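About us

Posted in February by the Hilomar office
3 comments | 12 shares

Hilomar is a small textile care and repair firm on the Wamton road. We clean, mend and re-hem household cloth for people who would like to keep it in use, and we do the same for guest houses and care homes.
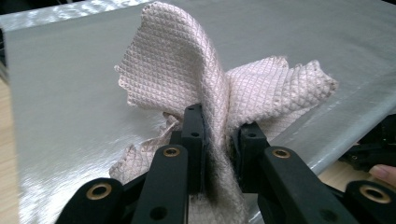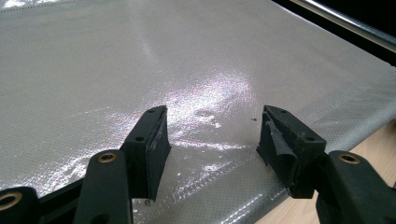
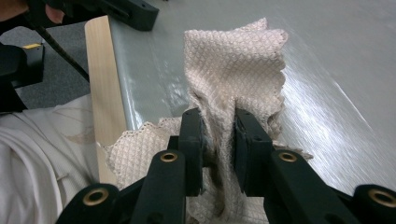

Textured fabrics, pale pink in the first picture and silvery in the second.

The business began as a mending counter at the back of the Salehi dry goods shop. Most of the work then was curtains and school uniforms. When the shop closed we took on the lease, kept the counter and put the washing room where the stock shelves had been. The counter is still the first thing you come to when you walk in.

We now look after linen for nearly 60 regular customers. The largest is the Kendasau guest house, which sends bedspreads and table linen every Wednesday and has them back before the weekend. The smallest orders are single items, often a cot blanket or a tablecloth that has been in a family for a long time. There is no minimum charge for mending.

Every item is checked at the counter before we accept it. If we think a cloth will not stand washing, we say so and hand it back. Stains are noted on the ticket, and so are pulled threads and weak seams. We do not bleach coloured cloth. We do not take leather, fur or anything with a fixed wooden frame.

Repairs are done by hand or machine depending on the fabric. Quilted pieces take longer, as the layers have to be matched up before the stitching is closed. Please allow two weeks for these -- three in the run-up to the holidays.

We keep 300 shades of thread in stock and can order others. Buttons and tape are sold over the counter, along with offcuts by weight. Local schools are welcome to a free bag of offcuts for craft lessons, but please ring first so that we can put one aside.

Parking is behind the building, through the green gate. The step at the front door is steep -- use the side entrance if you are bringing a heavy load.

Contact | Opening hours | Price list
© Hilomar. All rights reserved.
Back to top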